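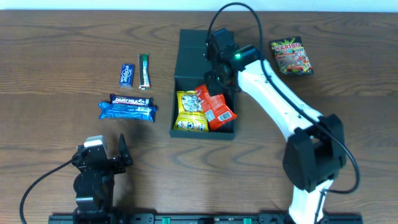
How do you pack chocolate and chips in the same box for a long drive without ending up with crumbs?

Put the chips where nothing can slide onto them, lay the chocolate flat in its own spot with something soft around it, and keep the whole box out of the sun and away from the heater vent.

November, 6:40 am, coffee no. 2

Leaving at noon, or noon-ish if Svenja is driving over with the roof bags. 296 kilometers to the cabin at Gillitov. Have not packed one sock. Have thought about snacks for two days straight. Priorities.

Snacks out on the table last night so I could see it all. Black box in the middle, everything else around it. Two bags went in first, the yellow one and the orange-red one, yellow on the bottom left, other one sort of slanting over it. Then got stuck. If the bags are at the bottom, what goes on top of bags? Nothing! That's the whole trouble with bags. They're air. You put a candy bar on them and drive over one pothole and you have dust.

Dairy Milk is still out on the wood with the blue cookies. And the skinny bar in green and white, which I bought for myself and am not sharing. Haribo too, off by itself on the other side. Haribo can go anywhere, you could park a car on Haribo.

Imke says take it all out and start again, heavy first. She's right. I don't want to take it all out.

7:15

Took it all out.

Second try. Cookies flat on the bottom. Chocolate next to them, not on them. Gummies in the gap. Then the two bags standing up on top like people in an elevator. Looks good but now they stick up past the rim and the box was supposed to go UNDER the passenger seat. Measured the box with my hand and the seat gap with my other hand, which Knut says is not measuring.

Could let a bit of air out of the bags? Pinhole and tape. Dad did that once for the trip to Lastach and everything was stale by the border, we ate it anyway, Mom still brings it up. So no pinholes.

7:30

OK so not under the seat. Behind the seat, on the floor, against the cooler. Driver can't reach it, fine, drivers should be driving. Whoever sits in the middle is in charge of snacks. That's Volker. Volker in charge of snacks is a bad plan. Must swap him with Knut before anybody gets in and claims a window.

List of who eats what, so I stop asking:
Svenja, salty only, will say no thank you and then eat half the bag.
Knut, anything. Slowly. Makes a cookie last a whole village.
Volker, anything. Not slowly.
Imke, no gummies (gelatin). So one whole thing in the box isn't for her and I only remembered that at seven in the morning. Get her something at Dreßler on the way out, they open at 8. Nuts? She was off nuts in the summer, can't remember if that was a taste thing or a tooth thing. ASK.
Me, the green and white bar. See above.

8:20

Dreßler done. Stood in line behind a man buying one hundred rolls. 100. I heard him say the number and the girl didn't even blink, just started filling crates. Wanted to ask who they were for. Didn't. Will wonder all weekend.

Got: rice cakes for Imke (salted), apples, a bag of pretzels that was not on any list. Pretzels are for Svenja so she keeps her hands off the other bags. It won't work but I'll have tried.

Forgot the milk. We need milk at the cabin, the store up there closes early and last year we drank black coffee for two days and Knut got so quiet. Text Svenja to bring milk. Texted. She sent back a thumb. A thumb could mean anything.

9:05

Clothes. Two sweaters, the thick pants, the other thick pants. Wool socks, all of them, even the one that lost it's partner, because it makes a good phone bag. The cabin is low down but the trail goes up to the lookout at 1563 meters and there was already snow on the path in the photo Ottmar sent round. He was up there with the dog. Says bring poles. I own one pole.

Which reminds me, the lookout needs its own snack bag. Can't take a box up a mountain. So what comes out of the box on day two? Chocolate, obviously, one bar for everyone, breaks into pieces and you can do it with gloves on. Gummies are a bad idea in cold, they go like gravel, I chipped something once. Cookies no, crumbs down the jacket. So chocolate and apples and maybe the pretzels if they live that long.

Put the chocolate at the side where I can pull it out without digging. Third packing. Box now goes: cookies, gummies, gap, chocolate on edge along the wall of the box, bags on top. Rice cakes don't fit. Rice cakes are riding in my coat sleeve, rolled up. They're the only thing more breakable than chips and I've put them in a sleeve.

9:50

Sat on the coat.

Not badly. The top three are in halves. Imke doesn't mind halves.

10:10

Games. Cards, the dice in the old mint tin, the puzzle. The 1000 piece one with the harbor, from my aunt in Vilitz. We've never finished it. Every year it gets the edges and then half a ship and then somebody needs the table for dinner. I'd like to finish it this time but there's that one big patch of gray water and it's all the same gray. Volker does water. He's actualy good at it, he sits there and doesn't talk and just does water. Maybe Volker should get the snack seat after all, as payment in advance.

No. Knut gets the snack seat.

10:30

House stuff before I forget:
Heating down, not off.
Trash out. The fish skin from dinner is in there, so OUT out.
Plants, the fern only, the rest can cope.
Spare key to Ottmar, he's coming by for the parcel. Under the blue pot? He never finds it. Hand it to him.
Window in the back room, the one that looks shut and isn't.

Wiped the table too, once all the food was off it. There was a ring on the wood from a mug, kind of pale, didn't come out. Rubbed it with a walnut because my grandmother swore by walnuts. Now it's a ring that smells like walnut. Will put a bowl on it.

11:15

Ottmar came early. Gave him key and a coffee. He looked in the box and said you know there's a supermarket in Gillitov. I know there's a supermarket in Gillitov! It's not the same. Snacks from home taste of being in the car. When we were small Mom packed one each in a freezer bag with our name on and you couldn't open it until the first tunnel, and the first tunnel was ages, and I have never in my life wanted anything as much as those crackers. I tried to explain this and he ate a pretzel. So the pretzels are open. Clip on the pretzels.

Also he says it's raining on the pass. Rain is fine. Rain is windows fogging up and the radio going in and out. I like it when the box comes round and you have to feel around in the dark for what's left.

11:40

Svenja called, she's leaving "now", I could hear her shower running. So, one o'clock.

Fine. Time to find the other pole. Box by the door, coat on top, no, coat NOT on top, coat on the hook. Rice cakes out of the sleeve and into the salad bowl with a plate over them, and the bowl's coming too, we never have a big bowl up there.

Ate the green and white bar standing up in the hall. Was going to save it for the first tunnel. Lasted till 11:45 am.

12:50

Horn outside. She's got the milk!! Four cartons, two pillows and no roof bags.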